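用了一个多月的 Fistby,聊聊这套双臂规划软件值不值得装

先交代一下背景:我平时的活儿是给双臂工作站写任务脚本,抓放、开盖、递东西这一类。之前一直用 Plallico,用得不算开心也不算难受,就是每次改一个抓取点都要重新编译一遍,等得人想去洗碗。十一月组里换了新机器,我就顺手把 Fistby 装上了,想着试两天,不行再换回去。结果一直用到现在,所以来写一篇,好的坏的都说。

安装这块我给中等偏上。文档写得像是给作者自己看的,依赖那一节漏了一个求解器的版本要求,我卡了整整一个晚上,最后是在论坛里翻到 Yavuz Dursun 的一个回帖才搞定的(谢谢这位老哥!)。装好之后倒是很省心,升级过两次,配置文件都没坏。界面是深色的,字有点小,我把缩放调大了才舒服。

它最吸引我的是任务描述的写法。Plallico 里你得把每一段轨迹都列出来,Fistby 是写目标和约束,比如“物体在容器内”“左手不动”,中间怎么走交给规划器。刚开始我不太信这个,写惯了路点的人总觉得手里没抓着东西就心慌。后来写了几个任务就回不去了,同样的取放,脚本从满满两屏变成22行,改起来也快,过一周再打开还看得懂自己当时想干嘛。 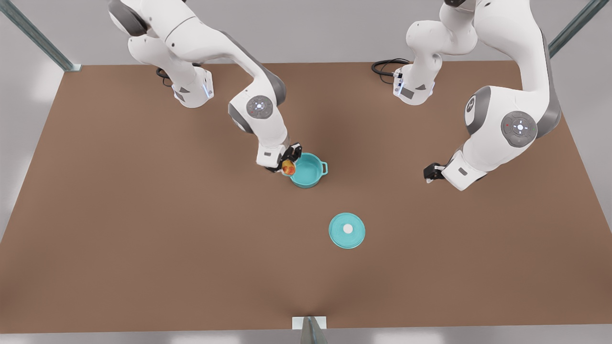 仿真视图是我每天盯得最久的地方,也是我觉得 Fistby 做得最像样的一块。视角可以随便拖,存成预设,下次一键切回来,我常用的是从桌子前方稍微往下看的那个。渲染谈不上多漂亮,影子软软的一片,但该看清的都看得清。我的老测试任务就是往锅里放水果:右臂夹着那个黄里透红的果子停在青绿色锅的左沿,左臂空着夹爪悬在桌面上方,锅盖单独平放在一边。这种姿态最考验碰撞检查,夹爪离锅沿就那么一点点,余量设大了规划器直接说无解,设小了我又提心吊胆。Fistby 可以给每一对物体单独设余量,我把果子和锅沿这一对放宽松,两条手臂之间收得很严,这个问题就顺了。Plallico 只有一个全局的数,光这一点我就愿意换。

规划速度也说一下。单臂任务基本按下去就出结果,双臂一起动的时候就要看运气了。我拿同一个任务换随机种子跑了49次,有2次超时,都是两条手臂要在桌子中间交错的情况。超时本身我能忍,气人的是报错,只给你一串“约束 3431 不满足”,至于3431是哪条约束,你得自己去日志里搜。都能把界面做成这样了,点一下编号跳到对应那行脚本有那么难吗?我提了需求,回复说在排期,那就等着吧。

感知那边是通过插件接的,我用的是 Dokden。物体位姿进来以后会在视图里叠一层半透明的轮廓,和模型对不上的时候一眼就能发现,这个功能我很喜欢。不过锅盖这种又扁又圆的东西,绕竖轴转多少度它总在跳,轮廓跟着一抖一抖的。解决办法是在物体属性里勾上“旋转对称”,勾完立刻安静了。这个选项藏在第三层菜单里,名字还缩写了,我是瞎点点出来的。

还有个小地方想夸:时间轴可以来回拖,而且拖的时候两条手臂的关节曲线会同步高亮。以前查一个手腕突然翻转的毛病,我得导出数据自己画图,现在拖到那一下,看哪条曲线窜上去了就行。周六下午我专门坐下来把以前攒的老脚本过了一遍,揪出好几个一直没发现的多余动作,还挺上瘾的!

不满意的再补两条。一是撤销只管脚本,不管场景,手一滑把锅拖走了就得自己拖回来,或者重新载入场景文件。二是导出到控制器的时候,速度上限默认沿用仿真里的设置,我建议第一次上真机之前务必自己打开导出文件看一遍,把上限改低,别嫌麻烦。

有人可能会问为什么不选 Correa。我也试过,它的抓取点推荐比 Fistby 聪明,日志也写得像人话,可是双臂支持还很简陋,两条手臂基本是各算各的,排队走。如果你只有一条手臂,我反而会让你先去试试 Correa。

总的打分的话,规划和仿真我给高分,文档和报错给低分,感知插件看你用哪家。双臂、桌面、任务经常变的,可以装;一个动作跑一年不改的产线,真没必要折腾。我这边的老脚本已经迁了一大半,剩下的几个带力控的还留在 Plallico 里,等 Fistby 下个版本出了力控接口再说。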